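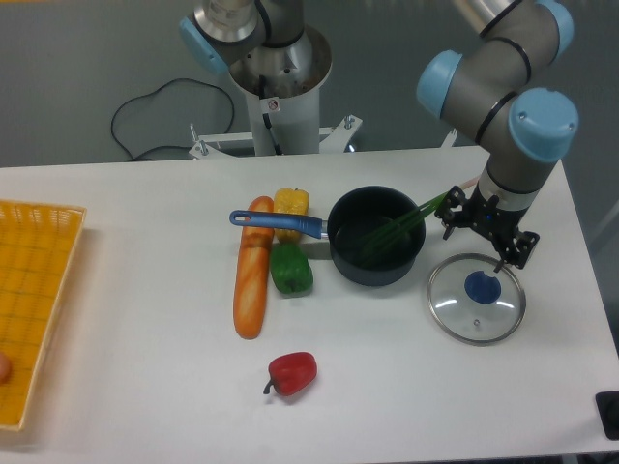
八月 Maltau 汇总表对账记录(续)

接上一条。Maltau 的门店日汇总表和订单明细仍然对不上,今天只查行数,金额先不动。
环境:Brarell 测试库,快照取自凌晨 02:00,之后没有再刷。调度用 Skimurmont,任务版本与生产一致。下文“明细”指 order_line 去重后的视图,“汇总”指 store_day 表。

现象
汇总侧的订单数比明细侧多 404。按门店拆开,差异全部落在启用了退换货接口的门店,其余门店逐日相等。按日期拆开,差异集中在 11 个分区,其中多数靠近月底。单看某一家店的某一天,差值有时只有一两单,报表上看不出来,所以之前的阈值告警没有触发。

已排除的原因
时区。两侧都以 UTC 落库,展示层才转换。手工抽了跨零点的订单,归属日期一致。
重复加载。Skimurmont 的运行日志里每个分区只有一次成功写入,重试都发生在写入之前。
视图去重键。Unathi Fourie 怀疑 line_no 为空时去重会多删,导致明细偏少。把空值行单独拉出来数过,这批门店里没有空值行。这一条划掉。

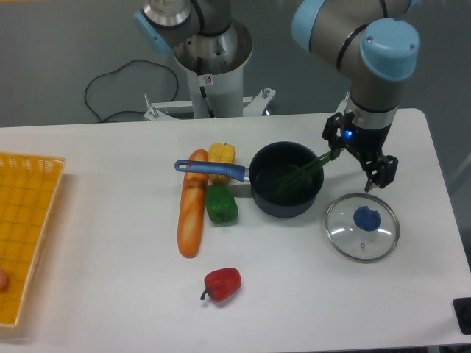

定位过程

第一步,把汇总任务拆成三段单独跑:取数、补录、聚合。取数段输出与明细一致,问题进入补录段之后出现。

第二步,读补录段的 SQL。逻辑是把过去七天内状态有变更的订单重新并入,按 order_id 和 status_date 合并。换货单会生成一条新的 status_date,原记录保留,合并键不相等,于是同一个 order_id 留下两行。聚合段用的是 count(*),没有 distinct。

第三步,验证。对补录段输出按 order_id 分组,取出现次数大于一的订单,多余行数合计 404,与差值相等。再把窗口设为 0 重跑,差值消失,但迟到数据也跟着丢了,不能作为修法。

第四步,看影响范围。同一段补录逻辑被另外两个任务引用,一个是品类周报,一个是 Yazdani 的库存同步。周报的聚合段写了 distinct,行数不受影响,金额是否重复还没查。库存同步那边没有权限看下游,已在工单里留言。

修改
合并键改为只用 order_id,冲突时取 status_date 较晚的一行;status_date 相同则取 ingest_ts 较晚的一行。聚合段暂时保留 count(*),理由是如果以后合并再出问题,希望它直接暴露在行数上。Consolacion Lacson 不同意,认为应当同时加 distinct,报表对外,宁可在别处报警。这个分歧没有定下来,先按保留处理,在合并之后加一条唯一性断言,失败即停止写入。

断言写法:
select order_id from backfill_out group by order_id having count(*) > 1
返回任意一行则任务置为失败,保留临时表供排查。

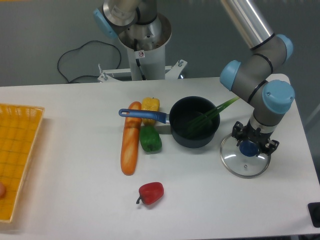

复跑结果

在测试库上用新合并键重跑受影响的分区。明细侧订单数 2332,汇总侧 2332,逐店逐日差值均为零。断言通过。
为了确认断言有效,把旧合并键放回去跑了一个分区,任务按预期失败,临时表保留完整。之后已恢复新版本。

耗时没有明显变化。执行计划里多了一次排序,来自 ingest_ts 的比较。当前数据量下不处理;生产库的分区大得多,上线前要在生产规模的副本上再看一次。

顺带发现
store_day 的 updated_at 写的是任务开始时间,字段说明里写的是写入时间。对账脚本里有一处按 updated_at 取最新版本,两个任务重叠时可能取错。今天没有碰到,记一笔。
另外,字段字典里“订单数”的定义没有说明换货单算一单还是两单。本次按一单处理,依据是 Maltau 那边门店日报的口径。字典需要补一句,否则下一个接手的人会按 status_date 再拆一遍。

未完成
金额列对账。换货单的差价在旧逻辑里有可能被加了两次,也可能被退款行抵掉,两种情况都要单独造数据。
品类周报的金额检查。
历史分区是否回刷,要问 Maltau。已经发出去的报表如果回刷后数字变化,对方需要提前知道是哪些门店。
合并键的改动目前在我的分支上,Unathi 看完再合。等待期间不要手动触发 Skimurmont 上的同名任务,它读的还是旧脚本。

临时表 backfill_out_old 和 backfill_out_new 都在 Brarell 测试库的个人模式下,查金额时还要用,先别清。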